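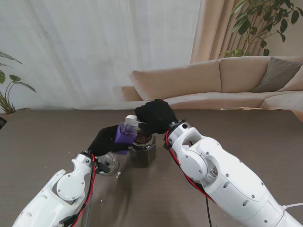 Two robot arms with gloved hands work on a coffee task at the Zenent open day.

Zenent opened its doors to visitors on October 29, 2020, and showed a pair of robot arms that handle ordinary kitchen objects with two hands. Around 400 people had asked for a place, but the company could take only a small part of them, in groups of 17.

The room was arranged like a home, with a sofa, curtains and green plants behind the work table. Visitors followed the demonstration from the side of the room and could put questions to the engineers between the attempts.

The company works on hands that can hold things of different shape and surface. A bottle, a jar and a piece of glassware need different pressure, and the same program must manage all of them. The project has the name Medve and was started in August of last year.

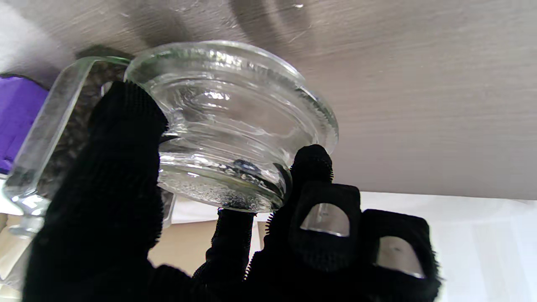
By Gyula Szilágyi

Glass is a difficult material for such a system. It is clear, it reflects the light of the room, and the camera near the hand does not always find its edge. For this reason the team chose many glass objects for the training, also ones with ridges and uneven surfaces. The engineers said they have recorded 2,000 attempts with glass until now, and they want to continue through the winter.

The black gloves brought many questions from the guests. According to the team, the fabric gives a better hold than the bare fingers, and a used glove can be changed in a few minutes. The gloves are supplied by Riston, a small textile workshop which makes them by hand in two sizes.
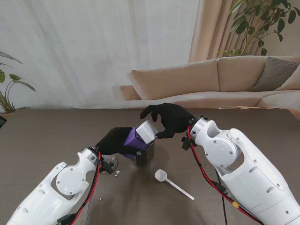 Work with two hands is the main subject of the project. When one arm holds an object and the other arm acts on it, both must know how much force the partner is using. If they do not agree, the object turns or slips. In the coffee task the left hand keeps the purple container at an angle, while the right hand reaches from above and presses its fingers on the white cap. A person does this kind of thing without thinking, but for the arms it took 210 hours of practice, the engineers said.

Guests also asked about the speed. The arms move slowly, and the team has no plan to make them faster this year. First they want fewer mistakes - speed can come later. One visitor wanted to know if the system could help older people in their homes. The answer was careful: it is possible, but not soon, and not without a person close by.

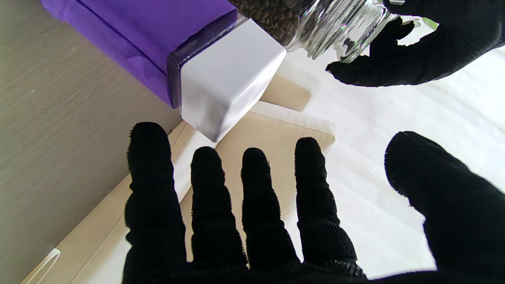

Next visits

Zenent will hold another open day together with its partner Meven, which prepares the software for the hands. Places are free of charge, but visitors must register before they come. School groups are welcome if a teacher is with them. The date will be given on the company's website.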